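# Futgate Operator Manual: Section 5, Grasp Labeling and Replay

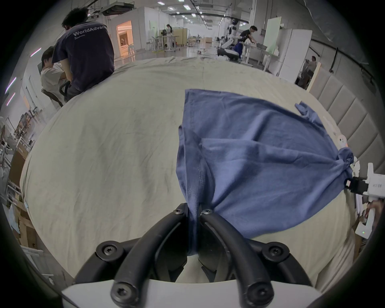
Manual page 14

Futgate takes the recordings from a pair of hand-held grippers and turns them into something a policy can train on. This section covers the part in the middle, where you tell the software which moments were grasps. It will make its own guesses first. Some of them are good.

Cloth is the default task profile, and a T-shirt held by two grippers is the reference case for every setting below. If you work with mugs or blocks, use Section 2 and enjoy your easier life.

## 5.1 Load a session

1. Open Futgate and choose **Session > Import**.
2. Select the folder that holds both gripper streams. Selecting one stream and hoping is not supported.
3. Wait for the sync bar to turn solid. Large sessions take a while, and clicking the bar does not speed it up (Illia Stasiv has tested this at length).
4. Check that Left and Right are assigned correctly. If they are swapped, press **Swap**. Do not rename the files.

> **Note:** Background people and furniture are masked before training, but they stay visible in the preview. This is normal.

## 5.2 Review the grasp labels

1. Set **Profile** to `cloth`.
2. Set **Contact window** to 400 ms. Shorter windows split one pinch into several, and the planner then learns to fidget.
3. Press **Detect**. Proposed grasps show up as gray blocks on the timeline.
4. Step through each block and mark it **Hem**, **Sleeve**, **Bunch** or **Unsure**.
5. Where fabric is twisted into a strand between the fingers, use **Bunch**, even if you can see a hem nearby. The hem is not what is being held.
6. Save.

**Unsure** is a real label and costs you nothing. A confident wrong answer costs Rungnapa Thongdee an afternoon.

> **Caution:** **Detect** erases hand-made labels without asking. Save a copy first. A confirmation box is planned for May.

## 5.3 Replay before export

1. Choose **Replay > Both arms**.
2. Watch the cloth mesh -- not the arms, which always look convincing.
3. If the mesh tears or passes through the table, lower **Stiffness** by one step and replay.
4. When the mesh behaves, choose **Export > Gramerine**.

If replay stops with `E-14: corner lost`, the tracker could not find a held corner behind a fold. Go to the last good moment, place the corner by hand and press **Resume**. If it stops again at the same spot, trim the episode there and move on with your day.

Export settings are in Section 6.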